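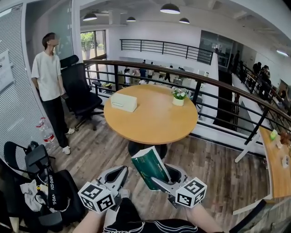

I'd been meaning to get to one of the Lekwood open days for ages, and in March I finally did (two buses and a long walk up from the station, but never mind). Assunta Lombardi met a gang of us at the door and took us straight upstairs, and I fell for the mezzanine on the spot. It has a black metal railing with a wooden handrail on top, and it curves! I'm a sucker for a curved handrail. You can look over to the floor below, and there are trees outside the window, so it feels much less like an office than I was expecting.

The bit I'd copy at home is the round table. Light orangey-brown wooden top, black pedestal, no legs to bash your knees on, and just a box of tissues and a little white pot of white flowers on it. I asked where it came from and Assunta thought Donati, but she wasn't sure, so don't quote me. The black office chairs are a bit plain next to it, though the mesh one was kinder to my back than mine is!

The tour went on for another hour after that, through the sample store (2,852 items, all on cards, I could have stayed till closing) and down to a talk on floor finishes that lost me slightly. We were 15 to start with and 9 by the tea urn. The lemon cake was very good.

Next one is in the autumn. Take the 530 bus if you can, it stops right outside, and I only found that out going home.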